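Pendalham knitting project, progress note, 2nd July

Eighteen people signed up in March and we still have most of them. The Drellora wool is another matter. Bijan Naseri sold it to us as hard-wearing, and I have my doubts. Two of the test mittens pilled before the thumbs were on. We have used 80 of the 190 skeins, so switching is still possible.

Toon Nijs thinks the cabled hat pattern is ready to print. I don't - the crown decreases come out a stitch short in the large size.

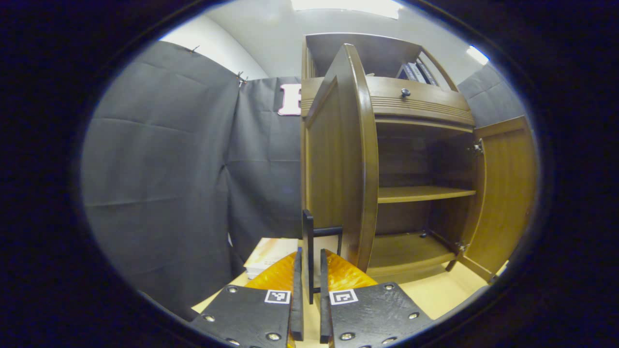 Kobe De Smet is reknitting it from the written version only, no chart, and until that hat is done I would hold back the printing money.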